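Search this site
Search

Home News Calendar Ensembles Support Us Contact

Soster Valley Youth Choir to Sing with Dvorak Chamber Players in June

The Soster Valley Youth Choir will close its season in June with a joint concert at Trutetti Hall, sharing the stage with the Dvorak Chamber Players for the first time. The program runs a little under two hours with one intermission and starts at 7 p.m. Doors open at 6:15.

The choir has 62 singers this year, from grades six through twelve, drawn from four school districts. All of them will take part in the second half. The first half will be split between the Concert Choir, which is open to grades nine and up, and the Treble Choir, which is made up of the younger unchanged voices.

Director Olesia Stasiv chose the music over the winter with the Chamber Players' principal cellist. The main work is a setting of evening psalms for choir, strings and organ, sung in Latin and lasting 28 minutes. The singers have been working on it since January, starting with the two slow movements and leaving the fugue for last.

"The fugue is where the altos earn their supper," Stasiv said. "We took it at half speed for a month. They complained about that, and then one evening we put it up to tempo and they all came in where they were supposed to."

The rest of the program includes three folk song arrangements, a short piece for treble voices and solo viola, and a spiritual sung without accompaniment. The Chamber Players will also play a string serenade on their own while the choir moves into place for the psalms.

Auditions for the solo parts were held in the choir room after regular rehearsals. Eleven students tried out for four places. Each prepared the solo passage, sang it once with piano and once without, and then sight-read eight measures. Stasiv and accompanist Martin Hale listened to all eleven and posted the results the following week.

Soloists for the evening psalms are one junior and one senior soprano, a sophomore alto and a senior baritone. Two of the four have sung solos with the choir before. The alto joined only last fall, after several years of playing clarinet in her middle school band. Names and biographies will be in the printed program.

Trutetti Hall seats 410 on the main floor, and the balcony will be opened if needed. Tickets are $12 for adults and $5 for students. Children under six are admitted free but need a ticket for the seat count. Each choir family receives two tickets, which can be picked up at rehearsal from the front table. Any family needing more should order them before the last rehearsal of May, when the remaining seats go on general sale.

The Cerkeo Fund for Young Musicians has made a grant to the choir toward the cost of the concert. The money covers the hall rental, the organ tuning and the hire of orchestral scores. It does not cover travel or concert dress, and families who need help with either may write to the choir office. Requests are kept private. Last year the choir helped with the cost of dress for nine singers and did not turn anyone down.

Concert dress is the same as in December. Treble Choir members wear the blue choir shirt, black pants or a long black skirt, and black shoes. Concert Choir members wear all black with long sleeves. Singers who have outgrown their shirts can exchange them in the choir office up to two weeks before the concert. The office has plenty of mediums and very few smalls, so anyone needing a small should come early.

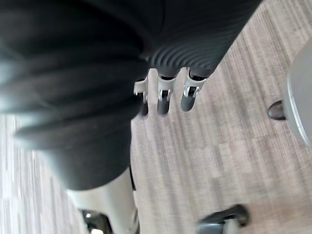

Rehearsals stay on the usual schedule through the middle of May. After that there are 3 extra rehearsals with the strings, two in the choir room and the last at Trutetti Hall. The hall rehearsal runs from 4 to 8:30 p.m. with a break for supper. Singers should bring a packed meal and a water bottle. No food is allowed past the lobby doors.

Attendance at the hall rehearsal is required of everyone who plans to sing. The risers there are steeper than the ones the choir is used to, and singers will be given their standing places that evening. A student with a school exam or a family conflict should speak to Stasiv well ahead of time.

Parents driving to the hall should use the lot behind the building, entered from Mill Street. The front circle is for drop-off only. Pickup after the rehearsal is at the side door, and younger singers will wait inside until an adult comes in for them. Four more adults are needed to help supervise the supper break. The sign-up sheet is on the choir room door.

The concert will be recorded for the choir's archive. Families may order a copy for $10 using the form that comes home with the May calendar. Please do not film from the seats during the performance.

Auditions for next season will be held after the concert, with times to be announced. They are open to any student entering grades six through twelve in the fall. New singers do not need to prepare a piece. They will be asked to sing a scale, match a few pitches and sing a verse of any song they know. Returning members do not audition again unless they are moving from Treble Choir to Concert Choir.

Music folders are due back at the end of the concert. Please erase pencil marks from the psalm scores before turning them in. Those copies are rented, and the choir is charged for any that come back marked or are missing.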